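Workshop Assistant, Wooden Toys and Puzzles (part time, will train)

Patitz Toy Works, Flukham

We are a small shop that makes shape sorters, stacking sets and simple puzzles for preschools and for families with little ones at home, and we're looking for one more pair of hands to join us at the benches. If you like quiet, careful work, if you enjoy seeing a shelf of finished things at the end of the afternoon, and if you don't mind a bit of sawdust in your hair (it gets everywhere, we've stopped fighting it), we would be very glad to hear from you.

The job is 20 hours a week, mornings or afternoons, and we can usually work around school pickup. It gets busier in the fall, when we can offer extra hours to anyone who wants them, but we won't spring them on you.

What you'd be doing

Most of the work is finishing and packing. You would sand the edges of play boards, wipe them down, oil them, and set them on the racks to dry overnight. You would also check the blocks that go with them. Every set has its own mix of shapes and colors, and a child will notice right away if the star is missing, so we take the matching seriously.

Some days you'd be at the order table instead, reading slips, filling boxes, and writing the little card that goes in with each one. We still do those by hand. A big order from a school district can mean 500 blocks going through the shop in a week, and on those weeks we all pitch in and somebody brings donuts.

Once you've settled in, we would love your help trying out new sets. We put a few blocks on a board, move them around, argue kindly about which colors sit well together, and then send a test set over to the Jardine Street Preschool, where the real experts are 2 to 5 years old and have strong opinions. If you have spent time with small children, as a parent or a teacher or the fun aunt, please do mention it!

Who we're hoping to find

You don't need any woodworking background. We've had a baker, a retired mail carrier and a piano teacher at these benches, and every one of them picked it up fine. You do need good eyes for color and for rough spots, steady hands, and the patience to do the hundredth board as nicely as the first. You should be able to lift a full box and be on your feet for a good part of your shift, though there are stools and we use them.

The shapes you'd be working with

Our sets mix the plain shapes with a few that take more thought. A red cylinder, a blue cube, a yellow hexagon, a blue triangle and a green star can all end up together on one pale board, and you'll know them by feel before long.
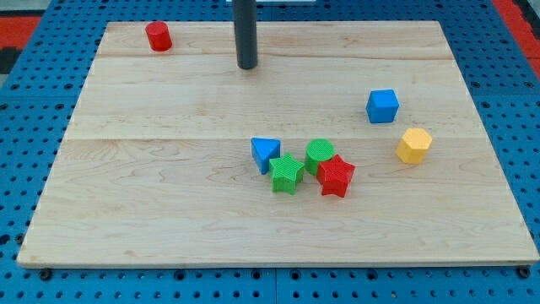
Pay and how to apply

We pay hourly, every other week, with paid training from your first day and a discount on anything in the shop. The bus from Hernano stops about 100 yards from our door, and there is parking in back.

There's no form to fill out. Send us a letter or an email telling us a little about yourself, which hours would suit you, and something you have made or fixed that you were pleased with. It can be a birdhouse, a hem, a pie, whatever comes to mind. We'll read letters through the end of March and invite people in for a cup of coffee and a short try at the sanding bench. Please wear closed shoes and something you don't mind getting dusty.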